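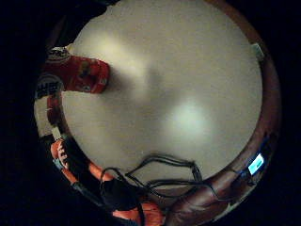 Warm patch and cool patch on a pale surface, red container at left

Subject: Re: [bookmending] Lamps for close work

Bernd Fuchs wrote:

> I am finally setting up a proper bench in the back bedroom and
> need to decide on lamps before the electrician comes in March.
> The ceiling fixture is useless for anything smaller than a
> dictionary. I can get the Cuypers clamp lamp locally, or order
> the Trondeo with the long arm. Do people here use one lamp or
> two? And does the color of the bulb matter if I am mostly doing
> hinges and torn pages, with a little cloth toning?
>
> Bernd

Bernd,

I use two, and I would not go back to one. With a single lamp my hand throws a shadow exactly where the knife is going, and I spend half the time leaning sideways to see past it. Put one lamp on each side, both a little behind the work, and the shadows mostly fill each other in.

Bulb color matters a lot for toning and hardly at all for hinges. For years I had an old warm bulb on the left and a newer cool one on the right, bought at different times and never thought about. Paper pasted up fine under them. Then I toned a strip of spine cloth for a county atlas, matched it to my satisfaction, and carried it into the hall the next morning. It was plainly green next to the original. I had been mixing on one side of the bench and checking on the other.

Since then both lamps have had the same bulb from the same box, 1084 lumens each, marked as neutral. I still take anything toned to a north window before I glue it down. If you work in the evening, leave it until morning.

On the two you mention: the Cuypers is a decent lamp but the clamp is shallow. It would not go over the edge of my bench, which has an apron, and I had to screw a block underneath. Measure yours first. The Trondeo arm is long enough to reach across a full sheet, but it drifts down when it is stretched out. Mine had a spring replaced after 6 years and has been fine since. I have heard the Brutonis magnifier lamp recommended on this list and tried one at a friend's house. The lens is good for thread and I found it tiring for anything else.

For the electrician, ask for outlets above bench height, on the wall behind you or beside you. Mine are down at the baseboard and the cords are always in the way of the board shear. Have the lamps on a switch by the door too, separate from the outlet you use for the glue pot and the tacking iron — I have gone to bed with the iron on more than once.

Raking light is another matter. For finding old creases or a blind-stamped line I just switch one lamp off and swing the other down until it is almost level with the board. A flashlight does the same job.

Kirnumer used to carry the neutral bulbs by the box, if they still do mail order. Check the base size before you order. They do not take returns on opened boxes.

What are you putting on the bench top? I have bare board under a cutting mat and would like something easier to wipe down.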